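Skavex Club Arm Guide
Section 4: Setting Up the Shelf Task 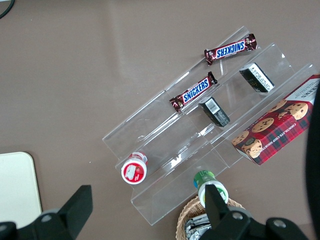
The shelf task is the second exercise for new club members and should be run only after the gripper check in Section 3. Set the stand on the table before loading it. It may sit at an angle to the arm, and the Plarkis software will still accept it. Candy bars go on the two higher tiers and the box of chocolate chip shortbread on the lowest one, with the small black boxes standing upright. The green-capped bottle goes just off the front edge.

1. Turn on the arm and wait for the ready tone.
2. Open Plarkis and load the file shelf_216.
3. Set the move time to 2000 ms. Use 1000 ms only after three clean runs.
4. Open the gripper fully.
5. Press Home, then Start.

Note: Clear acrylic picks up glare. If the wrist view washes out, dim the overhead lights and repeat step 5.

Caution: Keep hands off the table while the arm is moving – the stop button is on the Itislow controller, left side.

If error 2767 appears, close Plarkis, restart the controller and begin again at step 1.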